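Chapter 10
Road Networks and Access on Public Land

A forest road is a public asset with a yearly cost. The Gerby district maintains 1452 miles of road — some 709 of them open to passenger cars.

Households near the forest boundary depend on the same watersheds that these roads cross.
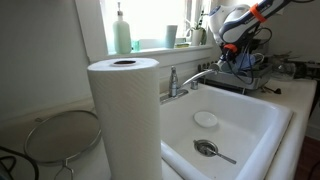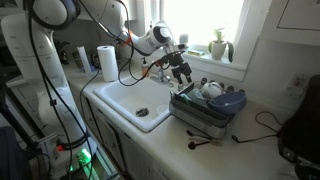
10.1 Classes of Road

Roads are classed by the traffic they are built to carry. Class 2 roads are kept passable for high-clearance vehicles only. Closed roads remain in the inventory until they are decommissioned.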